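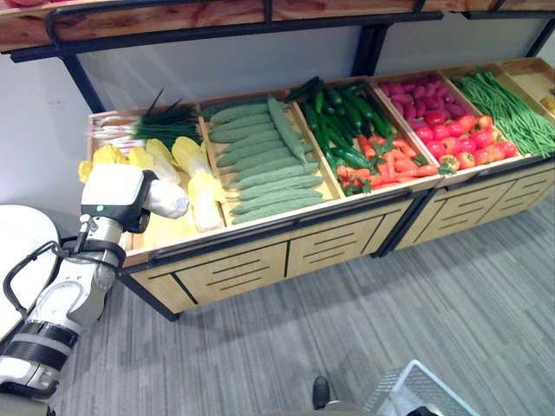 Napa cabbage and green onions on a wooden display stand.

Tedska Word List, data card
Released 1 May 2019

Summary

Tedska is a list of 1369 everyday English words and short phrases used when buying, storing and describing ordinary goods. The entries were collected in Privulthorpe and Jelamgate. Each one has a plain definition, a usage note and at least one sample sentence. Regional names are kept as separate entries and linked — "scallion" points to "green onion" and the other way around.

Files

words.csv: one row per entry
sentences.csv: sample sentences, keyed by word_id
links.csv: pairs of entries with the same or a close meaning

All files are UTF-8 with a header row. Keep the encoding when you open them in a spreadsheet program, or names such as Châu in the source column will be damaged. 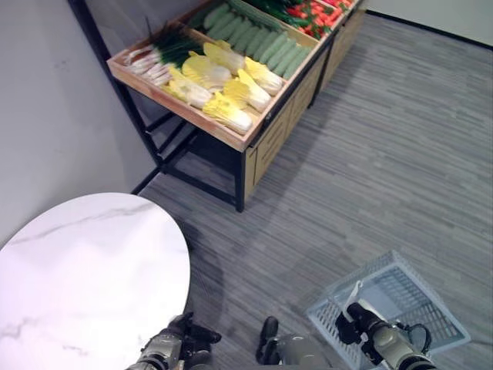 The region column has 3 values: P, J and both. An empty cell means the region was not recorded. It does not mean the word is used everywhere. We plan to fill the gaps in October.

Known problems

Plurals are inconsistent in 51 rows. About 800 sentences have been checked by a second reader, and the rest have had one pass only.

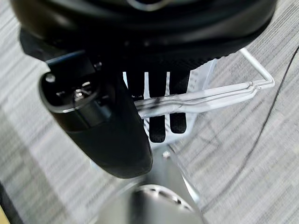
Color and finish words are stored in separate columns, color and surface. Earlier drafts mixed them, and "matte" ended up next to "red" and "blue". Under the current rule a smooth black housing with a faint shine on its rim is color black, surface matte, and the screw heads glinting near it are color silver, surface shiny. "Dull" is still used for both columns in a few older rows.

Changes

0.3: color and surface split
0.2: links.csv added
0.1: first version, words only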